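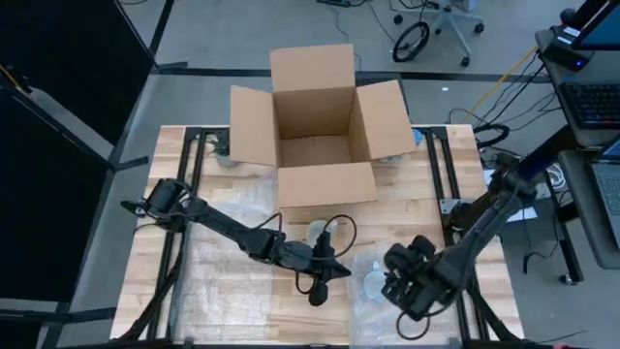 3 min read

Sambridge to charge parcel shippers by volume at municipal depot from November

SAMBRIDGE -- The Sambridge transport authority will begin billing parcel shippers by volume as well as weight at its Zeltow Road depot, under a tariff published this month. The change takes effect in November and covers all consignments tendered at the public counter and through the bulk dock.

Under the current schedule, a parcel is billed on scale weight alone, in bands. The new schedule keeps the bands but applies them to the greater of two figures: the scale weight and a dimensional weight calculated from the outside length, width and height of the closed package. Parcels under 2 kilograms on the scale are exempt from the dimensional calculation.

The authority said the depot's outbound trailers have been reaching their volume limit well before their weight limit. In its tariff notice, it put the annual cost of additional trailer runs at the main reason for the revision and said a flat increase across all bands had been considered and rejected. Flat increases fall hardest on shippers of dense goods such as machine parts and printed matter, the notice said, and those shippers do not cause the extra runs.
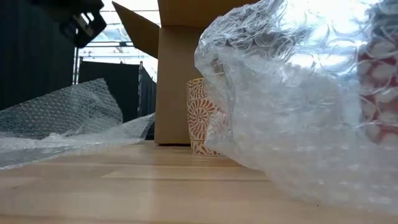 Dimensional weight is measured on the closed package, and the notice spends two pages on what counts as closed. Every flap must lie flat and be taped along its full seam. A carton presented with a top flap folded outward, the way one stands open on a packing table, will be returned to the shipper at the counter and will not be measured. Bulges are measured at their widest point. Straps and labels are disregarded. Tubes are treated as rectangular packages with sides equal to the tube diameter.

The measuring equipment is supplied by Stetedora, which also services the depot's existing scales. Two units have been installed at the bulk dock and one at the counter. Readings are rounded down to the nearest centimeter. A shipper who disputes a reading may ask for a manual measurement with a steel tape on the same visit; no dispute will be accepted after the parcel has been manifested.

"We wanted one rule that a clerk can apply in 15 seconds and a shipper can check at home," said Candela Arroyo, who heads tariffs at the authority. "The older draft had separate treatment for soft packs and for irregular goods. It ran to several tables, and our own staff got different answers from it."

Soft packs will be measured in the same way as cartons, laid flat under light pressure.

The response from account holders has been mixed. Sotomayor, a housewares distributor that ships from the bulk dock, said it had modeled the new tariff against its order history and expected its costs to rise on lampshades and storage goods and to fall slightly on cookware. The company said it would reduce its carton range to fit the new bands before the start date.

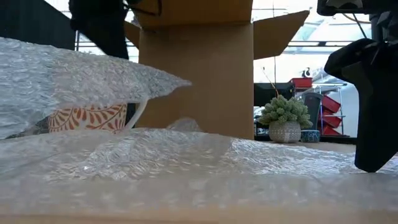 Smaller shippers have less room to adjust. Recep Altıntaş, who sells restored radios by mail, told an open meeting at the depot that the fill around a fragile item is fixed by the item and cannot be trimmed to suit a tariff.

"A radio needs clearance on every side," he said. "If I take that out, I pay in claims what I saved in postage."

Altıntaş asked for a fragile-goods allowance. The authority declined, saying an allowance would need inspection of contents at the counter. It agreed instead to a transitional rebate for accounts shipping no more than 350 parcels a year. The rebate covers half the difference between the old and new charges and lapses after the second billing quarter. Eligible accounts must apply in writing, and the rebate will appear as a credit on the quarterly statement.

The tariff notice lists 2460 active accounts at the depot. All will receive a copy of the new bands with their next statement, along with a worked calculation for a standard carton.

Rates for pallets and for parcels held for collection are unchanged. The counter will continue to sell cartons, but the two largest sizes will be withdrawn once present stock is used. Last acceptance for same-day dispatch remains 4 p.m. at the counter and 5:30 p.m. at the bulk dock.

Written comments on the schedule can be left at the counter or mailed to the tariffs office. The authority said comments would be used in the first annual review and would not delay the start date.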